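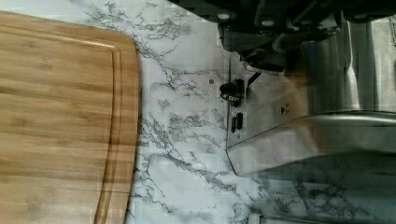 How to track down a gripper that lets go too early

If you run a small arm over a kitchen counter for any length of time, sooner or later it will drop something it had no business dropping. Ours started doing it in November, always on the way across the counter, always with the fingers opening a hand's width short of where they should. I spent far too many evenings blaming the wrong part, so I have written up the order I would check things in now, and I hope it saves you a few of those evenings.

We run a Lastolach controller with the Dosum grip software on top, and the menu names below are theirs. Yours will have something close.

Before you touch anything

Press the stop button, wait for the arm to settle, and keep your hands clear of the fingers until the drive power is off. I know you know this. I knew it too, and I still have a blood blister to show for the time I reached in to catch a falling lemon -- please let the lemon fall.

Step 1. Save the log

Do this before you restart, since a restart on the Lastolach wipes the short log and keeps only the summary. Go to Service, then Events, then Export. Look for the last line before the fingers opened. In our case it was code 1341, which the manual lists as "grip reference lost" and says very little more about.

Step 2. Rule out the program

Run the same move with no object and the speed turned down as low as you can stand. If the fingers open in the same spot every time, you very likely have a bad waypoint, and you can fix that at your desk with a cup of coffee. If the spot wanders, as ours did, go on to the next step.

Step 3. Check the cable at the wrist

With the power off, follow the gripper cable from the connector back along the arm. Feel for any place where it goes tight when the wrist is turned all the way over. Ours had a tie pulled so snug that the connector was being tugged a tiny bit on every long reach. Cut the tie, leave a loose loop, and fasten it again farther down. Then push the connector in until it clicks, and give it a gentle wiggle to be sure.

Step 4. Reset the grip reference

Power up, open Dosum, and choose Tools, then Reference, then Learn. Let the fingers close on nothing and open again on their own. After that, set the hold timeout. Mine had slipped back to 19 milliseconds after an update, and I now keep it at 600, so that one brief hiccup on the line doesn't count as a lost grip.
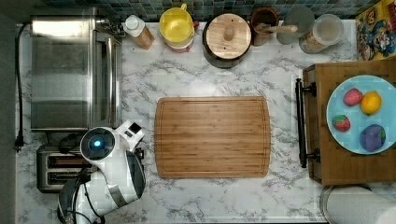
Halima Lawal wrote to say that she would leave the timeout alone until the cable is fixed, because a long one can hide a bad connector for weeks. She is quite right, and it's the reason the cable comes first in my list. If you raise the number and the drops merely get rarer, go back to Step 3 and look again.

Step 5. Test it for longer than you want to

Start with something soft and light, and move up to the heavier things once you trust it. I let ours run to 2474 cycles before I took the warning card off the controller, and I checked the log at every break for another 1341. If the code comes back with a sound cable and a fresh reference, the connector itself is probably worn, and a replacement is a ten-minute job with a small screwdriver.

Last updated 17 Mar 2020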